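Quiénes somos

Araya es una escuela de oficios dedicada a la colocación y el mantenimiento de suelos. Empezamos con un solo curso de solado, impartido por Meron Araya en un local alquilado de la calle Nurkedside, y hoy ofrecemos formación inicial, cursos de perfeccionamiento y preparación para trabajar por cuenta propia.

Meron venía de la obra. Había trabajado muchos años como soladora y quería enseñar el oficio como ella lo aprendió, con tiempo para repetir cada tarea hasta que saliera bien. A los dos años se incorporó Getachew Feyisa, que se ocupa desde entonces de los cursos de piedra natural y de restauración de pavimentos hidráulicos.

Qué enseñamos

El curso básico dura 320 horas. Incluye lectura de planos, replanteo, preparación de soportes, corte, colocación y rejuntado. El curso de piedra natural dura 200 horas y exige haber superado el básico o acreditar experiencia en obra. En él se trabajan el mármol, la pizarra y el granito, además del pulido y el tratamiento de manchas.

Los grupos son reducidos. La mayor parte de las clases se da en el taller y la teoría se concentra en las mañanas. El material fungible está incluido en la matrícula; el calzado de seguridad y las rodilleras corren a cargo del alumno.

El equipo

Meron Araya, dirección y curso básico.
Getachew Feyisa, piedra natural y restauración.
Saron Kahsay, presupuestos, medición y gestión de pequeñas empresas.
Osian Eynon, prevención de riesgos y maquinaria de corte.
Rocío Retamal, secretaría, matrículas y prácticas.

Dónde estamos

La sede está en Nurkedside 263, en la planta baja. En la misma dirección se encuentran la secretaría y la biblioteca de catálogos y muestras, que puede consultarse con cita previa. Las clases de maquinaria se imparten en la nave de Flultside, a diez minutos a pie.

Suelo de baldosa con aspecto de mármol gris.
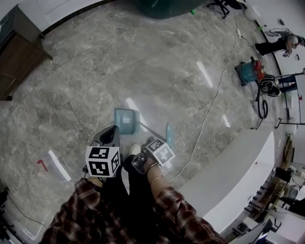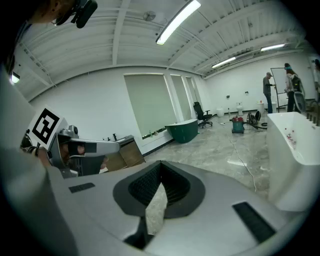
Prácticas y matrícula

Al terminar el curso básico, los alumnos pueden solicitar prácticas en empresas de la zona. Entre ellas está Salus, que se dedica a reformas de consultas y clínicas. Rocío Retamal tramita los convenios y atiende las dudas en secretaría, en la extensión 3557.

El plazo de matrícula para el segundo turno se abre en abril. Para inscribirse hay que entregar el formulario firmado, una copia del documento de identidad y, en el caso del curso de piedra natural, el certificado de experiencia o el título del curso básico.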